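Call for participants: putting socks and small clothes in order
Ullthorpe Home Study, Uvadville

We are looking for 30 adults who would like to take part in our study of bedroom drawers this fall. The work is simple and takes place in a furnished room at our house in Orkby. You will sort, roll and put away small clothes, and afterwards tell us how you decided where each piece belongs.

We ask for people with all kinds of habits. If you fold everything on the same evening it is washed, you are welcome. If your socks live in one big pile – also welcome. We especially miss participants who learned to roll socks in pairs at home as children, and people over 60 who have changed their way of folding over the years.

What you will do

You come to us for one morning or one afternoon. After a short introduction you get a mixed set of socks and light garments and a wooden drawer. First you make pairs. Then you roll or fold them in your own way and lay them in the drawer next to the other clothes. There is no correct result and we do not give points. When you are finished, we sit down together and you explain your choices in your own words.

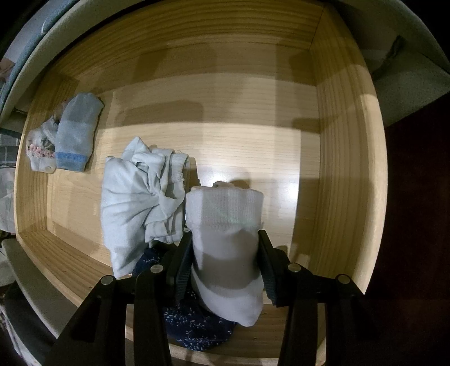 A rolled sock bundle with a ribbed cuff, and a pale blue-gray garment beside it in the drawer.

The first part takes around 11 minutes for most people, but please do not hurry. In the second part you work at a bedside cabinet. This furniture is low, so you can choose if you want to stand, kneel or use the stool. Please tell us before you come if bending is difficult for you, and we will put the drawer on a table.

Some of the fabrics are thin or have a loose edge. Handle them as you would do at home. If you are sensitive to wool or to perfumed detergent, write it in your application. We wash everything with a detergent without perfume, and we can take the wool out of your set. 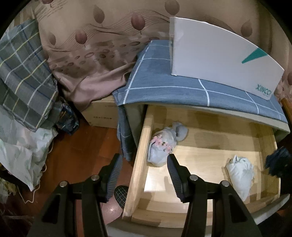 Can I bring my own socks and clothes?
We prefer that you use our set, so that all participants begin with the same pieces. You may bring one pair of your own for the talk at the end, if you want to show us a special way of rolling.

Who can apply

You should be 18 or older and able to follow spoken instructions in English. You do not need experience in housekeeping or in retail. Persons who took part in our earlier study with kitchen linen, called Seidel, can apply again.

What we offer

You receive 100 dollars for the complete visit, paid on the same day. Coffee, tea and a small lunch are included. Bus line 13 stops in front of the house, and there is free parking behind it. We cannot pay for a hotel.

How to apply

Please send a short message through the contact form on our website with the title "Drawers". Write your age, your phone number and whether a morning or an afternoon is better for you. Two or three sentences about how you keep your socks at home are helpful – please write them as they come to you. Applications are open until the end of August. We answer every message, also when all places are already taken.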